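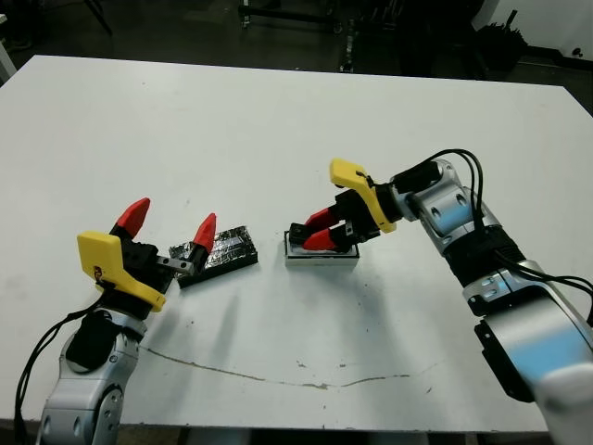

Match-day parking and gate changes, Heliseck Oval

Members travelling to Heliseck Oval for the remaining home fixtures should note the following changes to parking, entry and seating. They apply from Thursday's twilight match and replace the notes printed on the back of the season card.

Parking

The western car park on Quan Street is reduced to 124 bays until the drainage work is finished. All 124 are pre-booked. A vehicle without a booking will be turned around at the boom, and the turning lane holds four cars, so unbooked arrivals delay everyone behind them. Bookings are tied to a number plate. If you change vehicles after booking, amend the plate in your member account no later than noon on match day. The ground staff scan plates and cannot amend them at the boom.

The grassed overflow area beside the netball courts remains first come, first served and takes 614 vehicles when dry. After rain the lower rows are closed and capacity is set by the ground manager on the morning. The figure is posted to the member page when it is known. Low-clearance vehicles should use the upper rows, as the crossover at the southern entry has a lip that has already removed one exhaust.

Accessible bays have moved from the western car park to the forecourt on the Brirar Road side. A valid permit must be displayed. Drop-off in the forecourt is permitted until half an hour before the first bounce, after which the gates are closed to vehicles until three-quarter time.

Train and bus

Route 41 stops on Brirar Road, opposite Gate C. Extra services run from the interchange before the match and again after the final siren, but none are added during play. Anyone leaving at half-time will be relying on the ordinary evening timetable. The walk from the station is sealed and lit for its full length, apart from the short section past the bowls club, where the path is shared with club traffic.

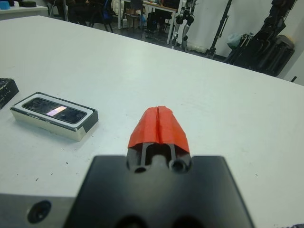
Gates

Gate A is now exit only. Gates B and C are open from ninety minutes before the start. Gate D opens an hour before and is the only gate with a bag table wide enough for prams and large eskies. Eskies must be soft-sided and must fit under the seat. Glass is not permitted, and this includes jars.

Season cards are read at the turnstile by barcode. The readers at Gate B do not reliably read a cracked or laminated card. Replacement cards are issued free of charge at the window beside Gate C, and a phone barcode works at every gate provided the screen brightness is turned up.

Guest passes are no longer sold at the turnstile. They can be bought through the member account until the gates open, with a limit of four per member per match. A guest entering on a pass must come in through the same gate as the member.

Seating

Rows A to F of the Drekine Stand are reserved. Rows G and above are unreserved for members and their guests. The front two rows of the eastern terrace are in full sun until late afternoon and have no back rests. Seats may be held with a scarf or similar until the first bounce. After that an unoccupied seat is available to anyone.

Standing behind the northern goal is permitted on the outer side of the painted line. The line has been moved back to give the boundary umpires and the trainers a clear run, and the area holds fewer people than it did last season. Once it is full, ushers will direct spectators to the hill.

Several members have asked whether the overflow area could also be put on the booking system.

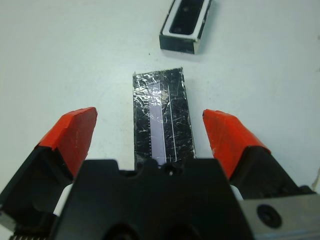

Nga Lục wrote that she would give up the early spot on the grass for a guaranteed one: "I drive in from the coast with three kids and a pram. If the lower rows are shut I find out when I get there, and by then the side streets are gone as well. Let me book an upper row and I'll stop turning up two hours before the bounce."

The difficulty is that capacity on the grass is not known until the morning. A trial booking of the upper rows only is being costed and, if it proceeds, will start with the final two home matches. Comments can be sent to Sang Giáp through the contact form on the member page. Please give your member number and the gate you normally use.

Re-entry

Pass-outs are issued at Gates C and D until the end of the third quarter. The stamp must be shown together with the card or phone barcode.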